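Sorting Instant Noodles into Open Bins: Project Report
Tevham Storage and Packing Project, 10 July 2019

1. Purpose

Our group looked at how instant noodle packets can be kept in open-top bins so that a person can see what is there and take one out without disturbing the rest. The idea came from the Kaewsai pantry, where packets were kept in one deep carton and the ones at the bottom were often forgotten until they were past their date.

2. Materials

We used clear plastic bins on a light wooden table, along with mixed packets of ramen. Most were ordinary small packets. We also included larger noodle packages, which take up more room and do not bend as easily. The budget for the project was 392 dollars, and most of it went to bins and food.

3. Layout

We tried laying the packets flat first. Flat stacks hide everything except the top packet, so we gave that up after 6 trials and stood the packets on edge. The yellow Maruchan packets went together in a wide bin, and the large package got a bin to itself, with its back label facing out.

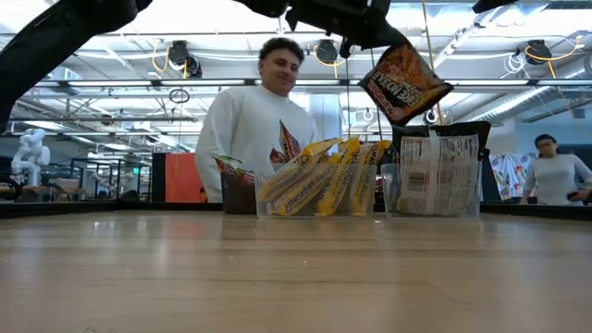
4. What we noticed

Packets on edge hold each other up when the bin is close to full. With fewer packets they start to lean and fan out. Leaning is not a problem for finding things, but a packet that leans far enough can come up over the rim and get in the way of the next bin.

The fire noodle packets were easy to pick out by their black borders. The yellow packets are easy to tell from the others but hard to tell from each other, and flavor names are small. Anyone who cares about flavor would need a label on the bin.

The large packages caused the most trouble. They stand taller than the bin, and turning the back label outward means the nutrition panels and barcode can be read, but the front cannot. We did not agree on which way is better. For a kitchen, front outward is probably more useful. For a stock check, the barcode side saves time.

With four yellow packets in a bin, there is enough space between them to get hold of one by its top edge. 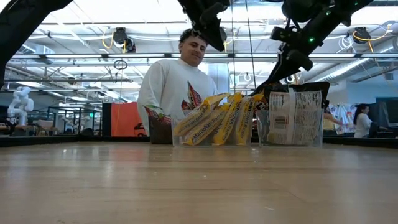

Alby, reading our draft, asked whether the bins should be narrower so that a few packets would still stand up straight. Drornetti added that a divider would do the same job and cost less than new bins.

We think the divider is worth trying. A piece of stiff card cut to the width of the bin could be moved forward as packets are used.

5. Next steps

The next round will run for 14 days with a divider in each bin and a flavor label on the outside. We will also put the large packages in a deeper bin.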